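Ring notebook, May
Continuing from the Hesell entry

Sunday, start 7 in the morning. Hall to ourselves until the youth class. Ring is up but only half dressed, no apron, turnbuckle pads still in the crate.

Main job is the board swap. The old planks had gone dead in the middle and two had split along the grain near the Vainio corner post. Anneli Saarinen marked them with chalk after the last show and the chalk was still there, so no guessing. Pulled both, plus the one between them that looked fine but rocked when stood on. Replacements from the Tondard delivery. They are a hair thicker than what came out, so there was a ridge you could feel through a shoe. Planed the ends where they sit on the frame. Ridge gone on one side, still there a little on the other. Foam will hide it from feet. Not sure it will hide it from somebody's shoulder blades. Check after the youth class.

Foam went back in the same order except I turned the center sheet end for end. The dent from a year of body slams is now under the hard camera side where people land less. Tape the seams next time before the canvas goes on, I forgot and had to peel it back.

Canvas: laced loose first, then tightened from the middle of each side out. Took 5 passes. If you start at the corners you get a wrinkle running to the opposite post and you have to undo it all. There is one small tear by the south steps, patched underneath. Keep an eye on it with anyone who drags their boots.

Ropes. Top rope had dropped again. Turnbuckle thread on the Vainio post is worn and backs off under load, I can turn it by hand, which I should not be able to do. Swapped it for the spare. The spare is the last one. Order more. Middle and bottom were fine, a half turn each. Anneli ran the ropes for a few minutes, all four sides, and says the north side is still softer than the rest. I could not feel it from the floor. She is the one who hits them, so I took it up another turn and she was happier.

Bumps after that. Flat backs only, no height. Sound is much sharper than before, more crack and less thud. Anneli likes it. Trainees will probably complain that it hurts more, though to me it felt about the same. The dead spot is gone. There is a new hollow sound near the timekeeper's side which I think is a bolt on the cross brace and not a board. Did not get under to look.

Run sheet for the Telivell show. 7 matches on the draft. I still think that is one too many for that building, with the tag match going long every time and the intermission starting late. Proposed cutting the second singles match and moving those two into the opener as a four-way. Anneli would rather keep it and trim entrances. We left it. The ladder match cannot go before intermission in any version, the crew needs the break to strike the ladders and sweep.

Curtain music: the file for the main event has a long quiet start. Crowd at Hesell thought the speakers had failed. Cut it down so it opens on the drums. New version is on the laptop, old one deleted so it does not get played by mistake.

Spent: 1000 for the boards and foam tape together, receipt in the cash box. Turnbuckles will be extra.

Youth class, 13 signed in. No complaints about the ridge. One said the corner felt "bouncy," meaning the Vainio corner. Good.

To do
cross brace bolt, timekeeper's side
turnbuckles, order at least a full set
seam tape
ask Telivell what time the loading door opens, last answer was no use
plane the other end of the middle board if the ridge shows again

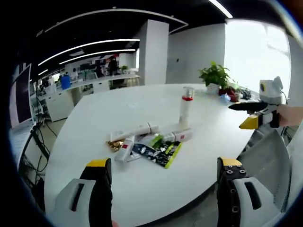 The white table, with the grippers.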